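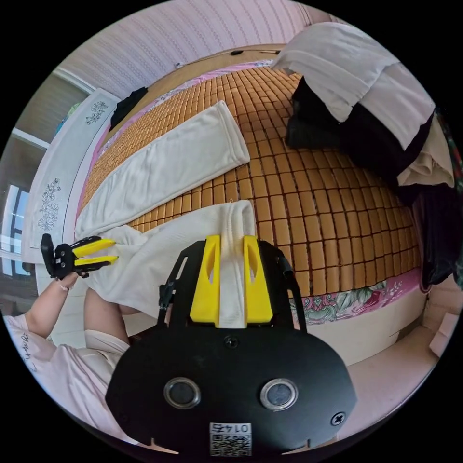 Harham linen guide moves folding back on to the bed

Jan 20, 2019 – The Harham household textiles group has issued the second edition of its guide to folding and storing linen at home. The main change concerns the work surface. The first edition, published in July, assumed a table. The new one treats the bed as the normal place for folding and gives separate instructions for sheets, blankets, towels and long narrow pieces such as sleeves.

Tile-type bamboo sleeping mats get a page of their own. The guide advises leaving the mat in place and spreading each piece diagonally, then bringing one corner across at a time. Fine knits should be lifted clear of the tiles before they are turned, as the gaps can catch a loose thread.
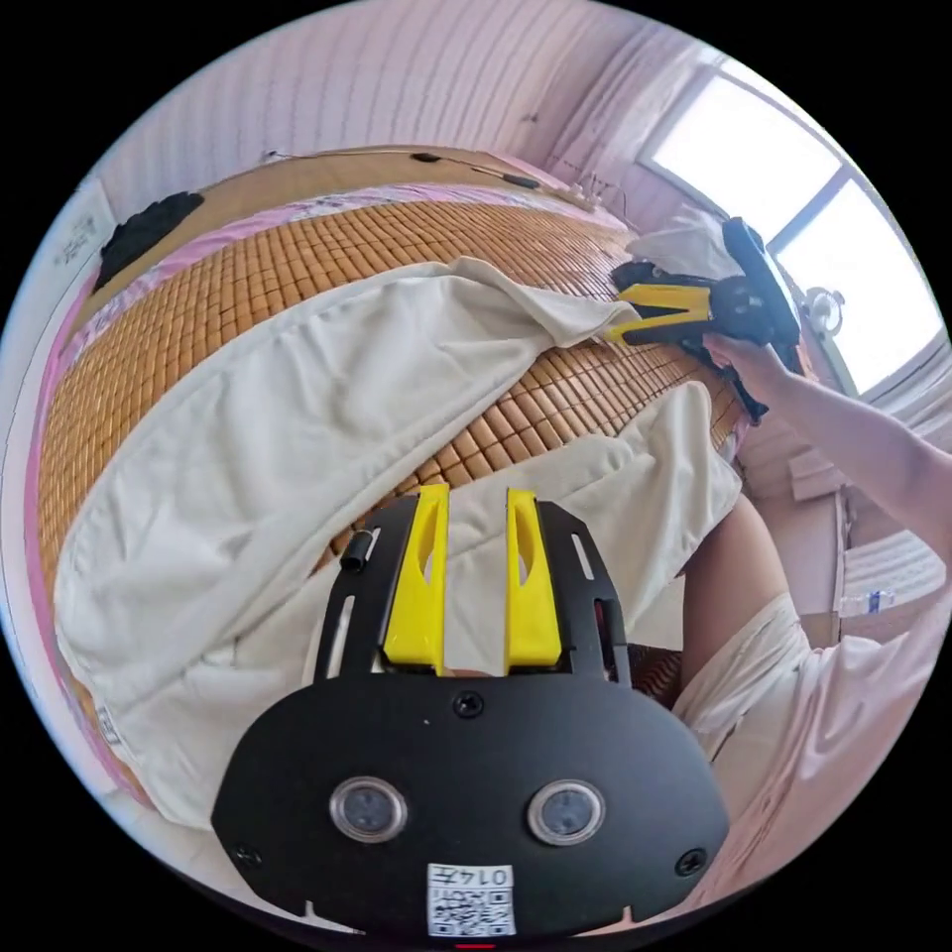 White blanket on a bamboo mat, one corner raised.

The text draws on 103 replies to a questionnaire sent to 500 homes. Large blankets were the item most often reported as difficult, mainly where one side of the bed stands against a wall. For these the guide sets out a fold in 5 steps, all done from the open side.

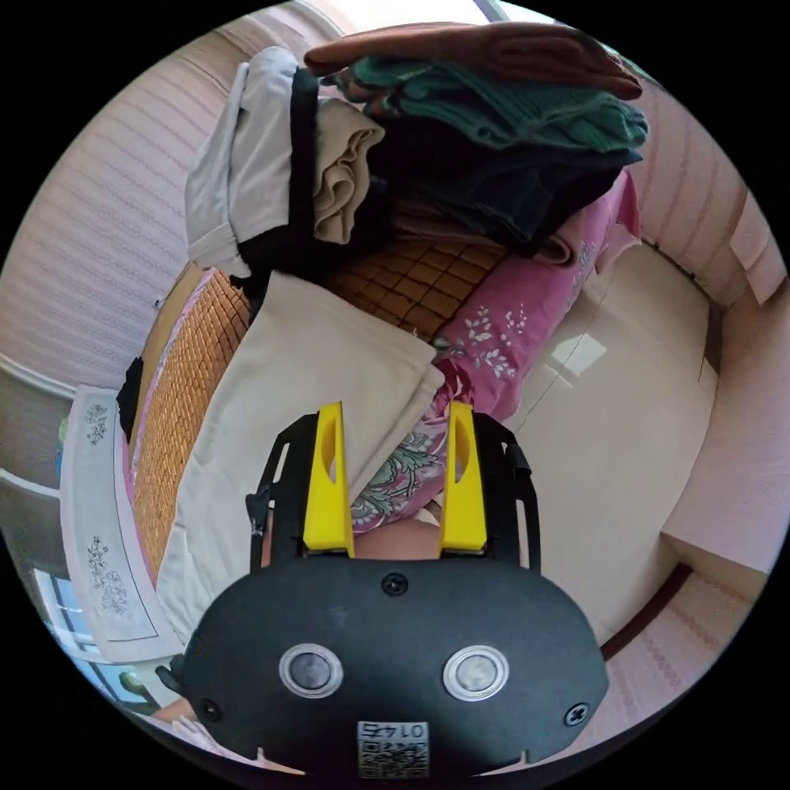 Lingyun Feng wrote to the group that the step order works for a double blanket but leaves too thick an edge on anything heavier, and asked for a version that ends in a roll. The group says a rolled fold is being tested – it will appear as a loose sheet if the results hold.

Towels are to be folded lengthwise first, with the hems inside. Finished pieces may be stacked at the far end of the bed until the whole load is done, heaviest at the bottom.

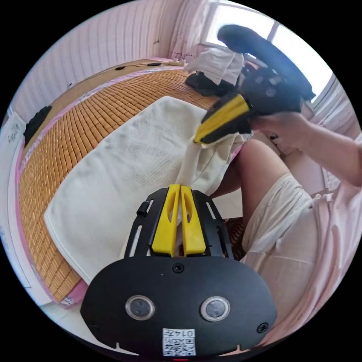 Hems inside is fine for a cupboard, according to Thijs Claeys, but on an open shelf the towels slide, and he would keep one hem showing at the front. The guide leaves that choice to the reader.

Printed copies are available from the Pretorius reading room in Harham.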